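Riis Automation Laboratory
@riislab · 2025-03-10
The laboratory has completed its equipment plan for the coming year. This thread sets out what we intend to buy, what we will put off, and how the figures were reached. 1/10

Riis Automation Laboratory
@riislab
The largest request is for a second manipulation station. Our present station is fully booked on most working days, and two student projects are waiting for time on it. 2/10

Riis Automation Laboratory
@riislab
We do not plan to buy a second arm this year. The Staltano arm now in storage will be returned to service. Its controller needs a replacement power supply, quoted at $797 including shipping. 3/10

Riis Automation Laboratory
@riislab
Grippers are the item on which we spent the most time. Jollex and Ludari both submitted quotes. The Ludari unit comes to $1550 with its mounting bracket. The Jollex unit is cheaper, but the bracket and cable are sold separately. 4/10

Riis Automation Laboratory
@riislab
Much of our current work uses a single rod-shaped finger to move small printed blocks on a flat board. For tasks of this kind a full gripper is more than we need, and the plan treats the two cases separately. 5/10
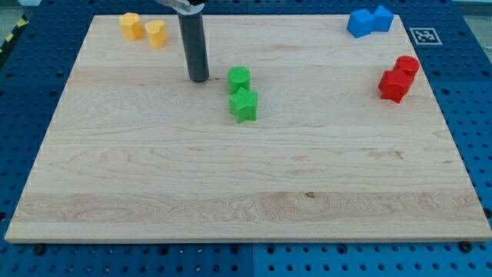 Block task on the maple-finish board: yellow, green, blue and red pairs, with the finger just above the wood.

Riis Automation Laboratory
@riislab
Fingers, brackets and fasteners are therefore listed as consumables, with a line of $197. Blocks will continue to be printed in house. Please send requests for new shapes or colors before the end of the month. 6/10

Riis Automation Laboratory
@riislab
Work surface: $700 is set aside for a perforated base and a board for the second station. We ask that the hole spacing match the present base so that fixtures can be moved between the two – this was the most frequent request from users. 7/10

Riis Automation Laboratory
@riislab
Put off until November: the force sensor, the larger table and the extended service contract. Each will be priced again at that time. 8/10

Riis Automation Laboratory
@riislab
The Ludari purchase remains subject to a trial period. If the trial unit does not fit the Staltano wrist plate, the quote will lapse at no cost to the laboratory. 9/10

Riis Automation Laboratory
@riislab
Comments on the plan should be sent to Karim Saliba, equipment planning. Please name the line item in the subject of your message. Groups that expect to need the second station should include their expected hours per week. 10/10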